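Support > Manuals > Venimar Hand Unit > Teaching by demonstration

Section 4: Recording a cloth-handling task

Read section 2 (charging and pairing) before you start. The Venimar hand unit must be paired with the base station and the status light must be steady green.

4.1 Preparing the surface

1. Choose the surface the finished task will run on. A bed, a sofa or a table will all do. Patterned covers are fine and help the tracking.
2. Remove anything sharp or loose from the area where the jaws will travel.
3. Lay the garment or cloth down as it would normally be found. Do not smooth it out first.
4. Switch on the room light. Daylight from one side only can cause the tracking to drop out.

Note: Pillows and bedding at the far end of the bed can stay where they are. The unit uses them as fixed points, so do not move them between takes.

4.2 Starting a take

1. Hold the unit with the jaws open and pointing away from you.
2. Press the side button once. Wait for the short tone.
3. Keep still for 2 seconds while the start position is stored.
4. Move towards the cloth at the speed you want the robot to use.

Caution: Keep fingers, hair and jewellery clear of the linkage arms. The arms close together at the pivots and can pinch.

4.3 Gripping and moving the cloth

1. Bring both finger pads down until they touch the cloth, one on each side of the part you want to lift.
2. Squeeze the trigger slowly. The cloth should gather up between the pads.
3. Stop squeezing when the cloth is held. Pressing harder does not improve the recording and wears the pads. 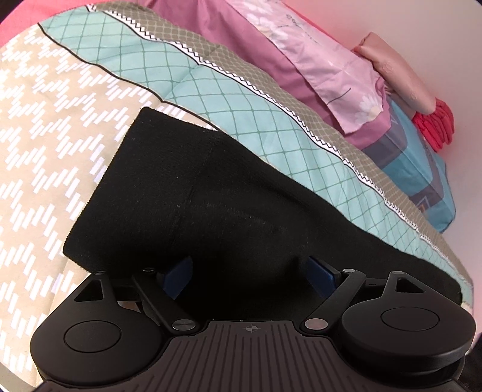 4. Lift straight up before you move sideways. Dragging the cloth will be learned as part of the task.
5. Set the cloth down, open the jaws fully and back away.
6. Press the side button twice to end the take.

Note: Dark cloth can be hard to pick out in playback. If the edges are not clear, add another lamp and record again.

4.4 Checking and saving

Open Zurken on the base station and play the take through once. Delete any take in which the cloth slipped or the tracking bar turned red. Record at least 13 good takes, starting from a slightly different position each time, then select Save Set. Error 82 means the set contains a take with no end marker. Delete that take and save again.

Revised Aug 1, 2018. Text: Elaine Teixeira. Checked: Shuk-fan Chung.

© Trurthorpe | Contact support | Back to top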